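3.2 What ends up on the worktop

I went into this part of the study expecting a tidy answer, and I didn't get one. We asked 90 households in Jonville to leave their kitchen things out on one clear surface, exactly as they'd put them down, and then we looked at what sat next to what. My hunch was that people would group by job: draining things with draining things, frying things with frying things, food off to one side. Some did. Plenty more just put an item wherever there was a gap (I do the same at home, I must admit).

The bit I keep going back to is the pan and its spatula. In the Grallow homes the two were hardly ever apart, and the spatula was nearly always laid across the pan with its head hanging over the rim. I'd call that parking, and I've used the word all through this paper, although Shojaei notes prefer "resting pair", a term that never caught on with me. Colanders behave differently. They're big, they're an awkward shape to stack, and they tend to claim a patch of table for themselves with a good bit of bare surface round them.

Fruit is the odd one out! A lime or a lemon has no proper place among the cookware, so it drifts towards the edge, and we logged it there again and again. I coded fruit separately from utensils for that reason, and Table 4 keeps the two apart.

For the layouts we worked from views taken above the table, 900 in all, sorted in Datero by item and by nearest neighbour. Figure 3 shows a green colander, a green slotted spatula across a round black frying pan, and a bright green fruit that looks like a lime, all on a white tabletop.

Figure 3. Pan and spatula as a parked pair, with the colander set apart.
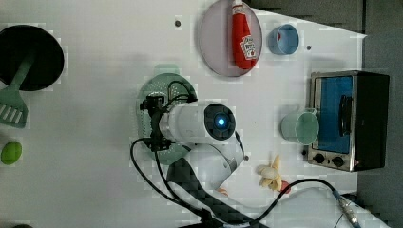 Going back to parking for a moment, I split the pairs by whether the handle or the head lay inside the rim, and the next section takes the handle-in group first.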